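Ticket: Written comments on clinic buffer zone bill not showing in public record
Product: Priltov Hearings, hosted
Customer: Nirnstead legislative clerk's office
Priority: High
Status: Closed, with one follow-up

Reported by customer

We are taking public comment on the bill that would set a no-protest zone outside clinics. The portal says comments are posted within an hour of approval. Since Saturday morning, approved comments have stayed in "Processing" and don't appear on the public page. We have had calls from people on both sides of the bill asking if their comments were removed. We need to be able to tell them what happened before the hearing.

Support, first reply

Please send the comment numbers for a few that are stuck and tell us whether they came in through the web form, by email or on paper. Please don't reject and re-approve them for now, as that changes the received time.

Customer

All of the stuck ones are paper. There are 44 of them, collected at the Omoregie library drop box and entered by our front desk. Web and email comments are posting normally. One staff member did re-approve 9 before we saw your note.

Support

Thank you. The log shows the same error on each one: "attachment page missing." The paper template expects two pages, front and back. Your office switched to a one-page form for this bill, and the template was not changed to match. Approval goes through, but the publishing step waits for page two.

Steps taken on our side:
Set page two to optional for this bill only.
Restarted the publishing queue.
Restored the original received time on the re-approved comments.

Result: 38 posted. The rest moved to "Needs review" with the note "text not readable."

Customer

Confirmed, we see 38 on the public page and the dates look right. The others were entered at the Wiston branch office, where they don't have a scanner and use a phone. Do we need to ask those people to fill out the form again?

Support

No. The paper originals count as received. Only the images have to be replaced.

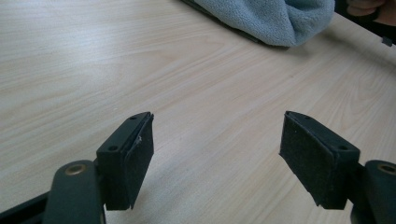 For the remaining comments, open each record, choose "Replace attachment" and upload a new image of the same form. Do not create a new comment, or the person will be listed twice. The upload tool finds the edges of the page by contrast, so a white form is hard for it to pick out on a pale wooden tabletop, and light reflecting off the surface makes it worse. Put a dark folder under the form and turn off the overhead light if you can. We are closing this ticket and have opened a follow-up to make the portal show a clear message when a page is missing.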